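Staff Profile: Keeping the Plasticware in Order

2021-11-05

Natalie Fothergill has managed the shared supply room at the Staniforth teaching laboratories for five years. Her responsibilities include the plastic funnels, bottles and bins used in the introductory courses, which enrolled 188 students this term.

Ms. Fothergill reorganized the collection in February. "We had funnels in every drawer and no two people agreed on where they belonged," she said. "Now each bench has one clear bin, and items go back to the bin they came from."

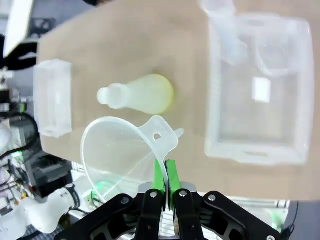

A plastic funnel held in a gripper, with a flask-shaped bottle and a clear storage bin on the tabletop.

She prefers clear or frosted plastic for general use. "Students can see the level of the liquid, and a dropped funnel does not close the room for 20 minutes while we sweep," she said. Funnels with a hanging hole are kept on hooks between classes. Bottles are rinsed, drained and stored with their caps in a separate tray.

Asked what she would change, Ms. Fothergill mentioned labels. The present ones come off in the wash, and she has requested a more durable type for the spring courses. "I would also like people to stop leaving funnels in the sink," she said.

Requests for additional plasticware may be made at the supply room window or by calling extension 2309.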